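The One Suitcase Rule
2/13/00

I own a great many clothes and wear very few of them. 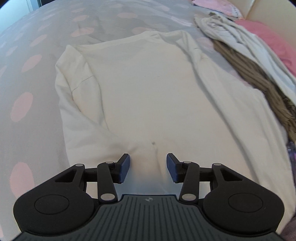
My sister-in-law got married again in August, in a town called Hjaltested, and the invitation said to pack light. I took this personally. I have never packed light. I once brought an iron to a hotel that advertised an iron in every room, on the theory that theirs might be the bad kind. So I announced at dinner that I would be going for 11 days with one carry-on bag, and my husband put down his fork and asked if I was feeling well.

What I had going for me was a system. Araceli Bermúdez at work travels all the time and looks better getting off an overnight flight than I do at my own birthday parties, and she had explained it to me by the coffee machine. You pick two colors. Everything you bring has to be one of those two colors, so everything goes with everything, and you get dressed in the dark and come out looking like a person who owns a gallery. Her colors are black and camel. Mine, after an evening of going through the closet, were navy and whatever you call the color of something that used to be navy.

I bought a Zetari bag for the occasion. It has a pocket for everything, including a pocket inside a pocket whose purpose I still don't know. I put a granola bar in there on the way out and found it last week.

Then came rolling versus folding. People have feelings about this. My mother folds around tissue paper, the way they used to do it in department stores, and believes that rollers are people who gave up. My husband rolls, badly, so that his suitcase looks like it's full of sleeping hamsters. I tried both. Folded, my things took up the whole bag. Rolled, they took up the whole bag and the zipper bulged. I ended up with a mix, plus two pairs of shoes stuffed with socks, plus a jacket I wore on the plane with a paperback in each pocket. I rustled when I walked. The man at security looked at me with what I'm going to call respect.

The bag was perfect for most of the first day.

We had a layover in Ondstead, where it was raining in a way that seemed to come up from the ground. Shoes number one were finished before we found the bus. I changed into shoes number two, which were for the wedding, and wore those through the bus station and across a parking lot and up a gravel path to the guesthouse, which sat on top of a hill that the website had described as "gentle."

The guesthouse belonged to a woman named Gunhild Þrastardóttir. She looked at my shoes, she looked at my one small bag, and she asked when the rest of it was coming. I explained that this was all of it. I may have explained the two colors. She listened to the whole thing very politely and then went down the hall and came back with a sweater that weighed as much as a toddler. It was orange and green. It went with nothing, and I wore it every day except the wedding itself, and if you look at our pictures from that trip I am a traffic cone standing next to some lovely scenery.

Araceli's system does not cover sweaters from Gunhild, and I told her so when I got back. She said the system assumes you've checked the forecast.

The wedding was very nice. The groom cried, the bride didn't, and an uncle gave a toast that had chapters. I wore my navy dress, which had been rolled, and which had a crease straight across the front like I'd been mailed. My mother noticed from the other side of a lawn. She didn't say anything. She smoothed the air in front of her own stomach with one hand, and I understood her perfectly.

By day six I had worn everything in the bag at least once and I was washing things in the sink with hotel shampoo. This is the part that light packers skip over when they're telling you how free they feel. Your shirts hang off every doorknob. You walk into the bathroom at night and a damp sleeve touches your neck. My husband, who had brought a full-size suitcase and 12 shirts, lay on the bed reading and watched me wring out a pair of socks, and he was decent enough not to say a word, though he did turn the pages kind of loudly.

On the way home I checked a bag. I'd had to buy one, a big ugly green thing made by Esumau with a wheel that pulls left, because Gunhild had given me the sweater to keep, and my sister-in-law had given everybody a jar of something pickled, and I'd bought new shoes. I also bought a tablecloth. I don't remember deciding to. We have a round table and it's a square tablecloth, a large one, and it's in the hall closet if anyone has a square table and wants it.

So I've been thinking about all this because we're going away again soon, only for the weekend, and last night I got both bags out and stood there looking at them. The sensible thing for a weekend is the small one. I know that. I laid out what I'd need for two nights and it was hardly anything, and then I thought, well, what if there's a dinner. What if it's cold. What if somebody has a pool. I put in the swimsuit. I put in the boots, in case the pool is outdoors and there's a walk to get to it.

I'm taking the green one. My husband is taking a backpack, rolled, and he's been unbearable since breakfast.

The iron is staying home, at least. I called the hotel and asked what kind they have.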